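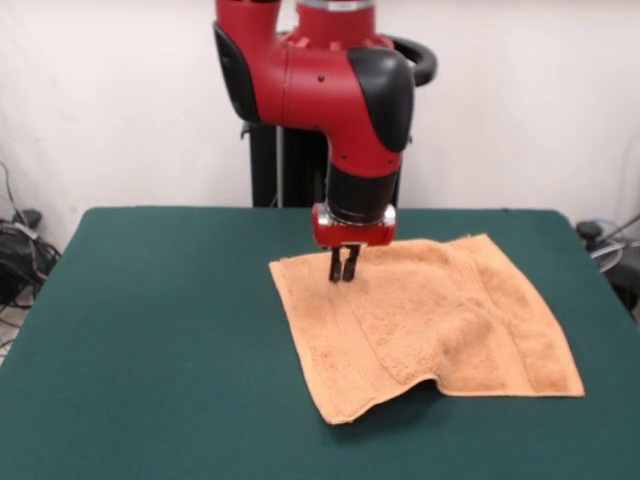

Scheduled report posts to channel twice after connector update

Haugland Community > Integrations > Chat connectors
11 replies

pdwivedi
We have the Haugland connector posting a spend report to a shared chat channel at 7:00 every morning. Since the July update each report arrives twice, a few seconds apart, with identical totals. The schedule page lists one job. I removed and re-added the connector and the duplicates came back the next morning. Manual commands return a single reply.

taner_isik
Check whether the workspace has two tokens. The update moved scheduled posts to a bot token, but the old user token stays valid until someone revokes it. Removing the connector from the channel does not revoke it. Go to Admin, Access, Tokens and look for anything labeled "legacy".

pdwivedi
One legacy token, created by a colleague who has left. Is it safe to delete?

harsh.shukla
I wouldn't yet. Deleting the legacy token also drops any saved filters created under it. We lost the filters on our Mutari account that way and had to rebuild them by hand. Export first.

taner_isik
Filters belong to the workspace, so they should survive.

harsh.shukla
Workspace filters survive. Personal filters that were later shared do not, and the list view shows both with the same icon. Open the filter and read the owner field.
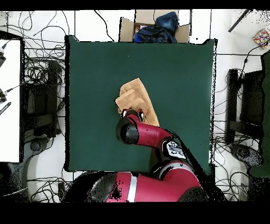 In our case the owner field still had the old user's email in it, and every one of those went when the token did. If yours says "workspace" you can ignore me.

a_thakur
Different cause for us, same symptom. The request was timing out on the chat side and the connector retried. Reports over 2000 rows did it every time and smaller ones never did. Look at the delivery log – if the second entry has the same request ID as the first, it is a retry and tokens have nothing to do with it.

taner_isik
Retries are supposed to be dropped when the request ID matches.

a_thakur
Supposed to be, yes. Ours weren't until we set the retry limit to 0.

pdwivedi
Log shows different request IDs, one per token. The report is well under 2000 rows. Exported the filters (two had a personal owner), reassigned them, then revoked the legacy token. Single post at 7:00 today.

akash_s
Same steps worked here on the Trotollow workspace. The revoke button was grayed out for me until I had the billing admin role.

harsh.shukla
Did the reassigned filters keep their date ranges? Ours reset to last 30 days.

pdwivedi
One did, one reset. The one that reset used a relative range.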